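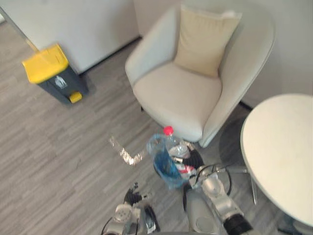
Right hand on the red-capped bottle, left hand free. Yellow-lid bin over by the wall.

Home | Gallery | Notes | Contact

Setting up the hands on Zatidon took me most of April, and I'd do it again! Vojtěch Šindelář handled the arms, I got the fingers and cables (my favorite part, can you tell?). We tweak the grip 2 clicks at a time, then run 37 picks before touching anything else. Emília Krajčí keeps the log and yells if I skip a step.
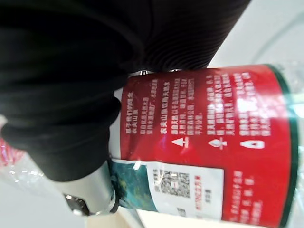
Ribbed black padding up against the red label. I check those ridges before every run, plus that thin cable by the silver housing.

11 comments | 2,384 shares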